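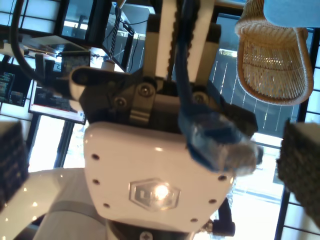
What does it cost to reline a winter coat?

At most independent workshops, the price depends on the lining fabric and the number of pockets, and a full relining usually takes longer than a customer expects. A good wool coat will often outlast its first lining by many years, and the work is generally worth doing if the outer cloth is sound at the elbows, the collar and the hem.

Style & Craft | Made to Last
212 shares

The workshop at Pratell opens at 7 on weekday mornings, well before the shops on either side of it. By the time the first customers reach the counter, the cutters have steamed and chalked the day's linings. Pratell has occupied the same building in Rollthorpe for 40 years, for most of that time as a maker of women's overcoats. It now earns the larger part of its income from repairing them.

The change was gradual. Orders for new coats fell as department stores moved to imported lines, and the firm reduced its collection to two styles. Former customers continued to bring their coats back, however, and many of them brought coats made elsewhere. What had been a courtesy offered in the quiet months became a department with its own staff, price list and storage room.

A relining begins with the removal of the old lining in one piece wherever possible. The worn panels are pressed flat and serve as the pattern for the new ones. This is slower than drafting from measurements, but a coat that has been worn for years has settled to its owner, and the old lining records that shape more faithfully than a tape can. A pleat is then added at the center back — the point at which most factory linings tear — and the new lining is felled to the facing by hand. 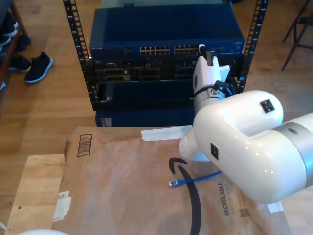 Fabric is the customer's main decision. Pratell keeps a plain viscose twill for everyday coats and a heavier satin-backed cloth, Trorkameck, for those that must slide easily over knitwear. Silk is ordered on request, although the staff tend to advise against it for anyone who drives to work. The friction of a seat belt is hard on a silk lining, and the damage appears first below the left shoulder.

The firm's own Iglesias coat, a long single-breasted style with a deep inverted pleat, remains the garment most often seen on the repair rail. Over 5 seasons of wear, its pocket edges soften and its hem begins to drop, and both faults can be corrected during the same visit. Owners are encouraged to book in spring. Those who wait until November will find the list full.

Training is the more difficult question. Hand felling cannot be learned quickly, and the colleges that once taught coat-making have largely turned to design. Pratell takes on two trainees each September and places them first on trouser hems, then on sleeves. A complete relining is not assigned to a trainee until the second winter.

Filed under: Tailoring, Outerwear, Repair
14 comments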